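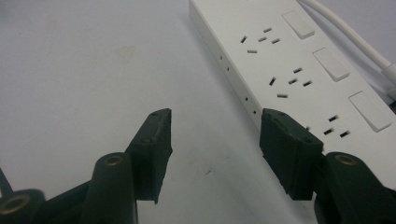 Power strip on the table, gripper open.

Tirnidthorpe Makers' Circle
Minutes of the May meeting
16 May 2019
By the club secretary

1. Visit to the Drandeck open day
Most of the evening went on this, and rightly so! Members who made the trip reported back. The hand-held gripper tool was the favorite by a long way (two dark fingers with black pads, and you work it yourself). Visitors could try it on ordinary household things, the white power strip with a rocker switch beside each socket being the one people kept going back to. Pressing a switch with a gripper pad is much harder than it sounds, and several of us got quite competitive.

The Tuvo arm was shown in the next room, stacking cups. It ran for nearly 100 minutes without a stop and we could have watched it all day. Staff answered every question we had, including the silly ones.

Agreed: write to Drandeck with thanks.

2. Our own demonstration
Ó Ceallaigh has offered the use of its showroom in August. Warm support all round. We would like 4 tables, with 2 kept for children. There was some talk about whether to build a gripper of our own in time. The layered look of the plastic on the Drandeck fingers got the printing people very excited, and they will bring sketches to the next meeting.

Agreed: accept the offer. Action: secretary to confirm the hall lights and parking.

3. Any other business
The soldering iron is still missing. Please check your bags.

Comments

benchrat: Great day out. I want another go at those switches.

lathe_and_late: Can we have cup stacking in August too? My kids have asked every morning.

pinheader: Soldering iron found, it was in my trunk. Sorry all.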